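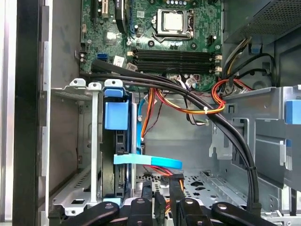

Alten Rechner aufrüsten: welche Tipps etwas taugen

Im Netz steht, man könne jeden alten Desktop mit einem Schraubendreher und einer halben Stunde Zeit wieder flott machen. Ich habe da meine Zweifel. Die halbe Stunde geht meistens schon drauf, bis die Seitenwand ab ist und man die richtige Schraube wiedergefunden hat. Ein paar Handgriffe lohnen sich trotzdem, bei anderen würde ich das Geld behalten.

Vor dem Öffnen
Stecker ziehen, nicht nur den Schalter umlegen. Danach einmal den Einschaltknopf drücken. Das teure Antistatik-Armband, das Tresstead für solche Arbeiten anbietet, habe ich nach zwei Einsätzen in die Schublade gelegt. Wer keines hat, fasst vorher an blankes Metall und arbeitet nicht in Wollsocken auf dem Teppich.

Arbeitsspeicher
Vier Steckplätze heißt nicht, dass man vier Riegel kaufen muss. Zwei gleiche reichen in den meisten Fällen, und welche Plätze zusammengehören, steht im Handbuch zum Mainboard. Die Farbe der Steckplätze hilft nur manchmal, bei manchen Boards sind alle vier schwarz. Verriegelungen an beiden Enden aufklappen, Kerbe prüfen, gerade hineindrücken. Wenn die Klammern nicht von selbst zugehen, sitzt der Riegel nicht. Ganz ohne Speicher startet der Rechner nicht, also bitte nicht gleich das Netzteil verdächtigen.

Prozessor
Solange der Hebel geschlossen ist und niemand den Prozessor tauschen will: Finger weg. Der Rat, »zur Sicherheit« den Sockel zu öffnen und die Kontakte zu reinigen, hat vermutlich mehr Boards gekostet als gerettet. Alte Wärmeleitpaste geht mit Isopropanol und einem fusselfreien Tuch ab. Neue Paste sparsam auftragen, bevor der Kühler draufkommt. Die Spezialpaste von Genon soll angeblich 3 Grad bringen. Gemerkt habe ich davon nichts.

Kabel
Dicke Kabelstränge quer über dem Board sehen schlimm aus, schaden aber meist weniger, als behauptet wird. Wichtig ist, dass nichts in einen Lüfter gerät und kein Stecker unter Zug steht. Kabelbinder erst zuziehen, wenn alles angeschlossen ist, sonst schneidet man sie doch wieder auf. Und zwar mit dem Seitenschneider, nicht mit dem Teppichmesser.

Staub
Druckluft ja, Staubsauger lieber nicht. Lüfterflügel dabei festhalten. Das Netzteil bleibt zu, auch wenn Ashton Tautahi in seinem Bastelheft das Gegenteil empfiehlt. Durch das Lochblech bläst man von außen, der Rest ist Sache von Fachleuten.

Laufwerke
Bei Laufwerkskäfigen mit Kunststoffriegeln nie mit Gewalt ziehen, die alten Nasen brechen gern. SATA-Stecker am Stecker anfassen, nicht am Kabel. Eine SSD ist das Einzige, wofür ich bei einem alten Gerät noch 50 Euro ausgeben würde.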